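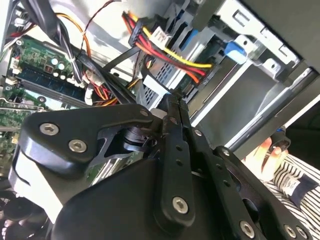
3.2 Repair records and the age of machines at first fault

The second part of the study looks at how long desktop computers stay in use in small organisations, and what leads their owners to repair or replace them. We used the service records of two repair firms, Flornemier and Wiltar, which between them look after offices, surgeries, letting agents and a few parish councils. Both firms keep a written job sheet for every machine brought in. The sheets give the model, the year of purchase if known, the fault as the owner described it, the fault as the technician found it, the parts fitted and the price charged.

The combined records held 3,785 job sheets. We removed laptops, printers, machines brought in only for data to be copied, and sheets on which the year of purchase was missing or could not be read. This left 1,004 desktop computers, each counted once. Where a machine had been in more than once, we used the first visit as the age at first fault and kept the later visits for the analysis in Section 3.4.

Owners and technicians often gave different accounts of the same fault. Owners tended to write what they noticed: slow to start, noisy, goes off by itself. Technicians wrote the part. We coded the two accounts separately and did not try to merge them. Coding was done by the author, and a second reader, Siwan Prothero, coded a sample of 30 sheets without seeing the first set of codes. The two disagreed on two sheets, both of which concerned machines with a worn fan and a failing power supply. These were coded as power supply after discussion.

Faults were placed in five groups: storage, power supply, cooling, memory, and main board or processor. The last group was kept as one because the job sheets do not always say which of the two was at fault, and a technician who finds a damaged socket will usually price the board and the processor together.

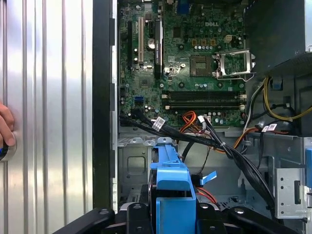
Figure 4. Dell desktop tower with the side panel removed, showing the main board and the open processor socket.

Main board and processor faults were the least common of the five groups, but they were the most likely to end in replacement of the whole machine. In interviews, owners gave two reasons for this. The first was price. The second was doubt about whether a repaired computer could be trusted, and this came up even when the quoted repair was cheap. One practice manager said she would have paid for a new disk "without thinking about it", but that a new board "felt like a different computer in an old box".

Storage faults showed the opposite pattern. Most owners accepted the repair, and several asked for a larger disk at the same time. It is likely that these owners saw the work as an improvement and were less concerned with the age of the machine. The job sheets support this reading, although the space for remarks was often left blank.
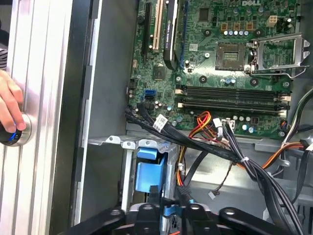

There was also a difference between the two firms. Flornemier charges a fixed fee for looking at a machine and takes it off the bill if the repair goes ahead. Wiltar charges by the hour from the start. Owners using the first firm were more willing to go on with a repair once the fault was known, and this held within each fault group except cooling, where nearly all repairs went ahead at both firms.

We asked 17 owners what they did with machines they had replaced. Most had kept them, in a cupboard or under a desk, with no clear plan. The storage of unused machines is taken up again in Section 5.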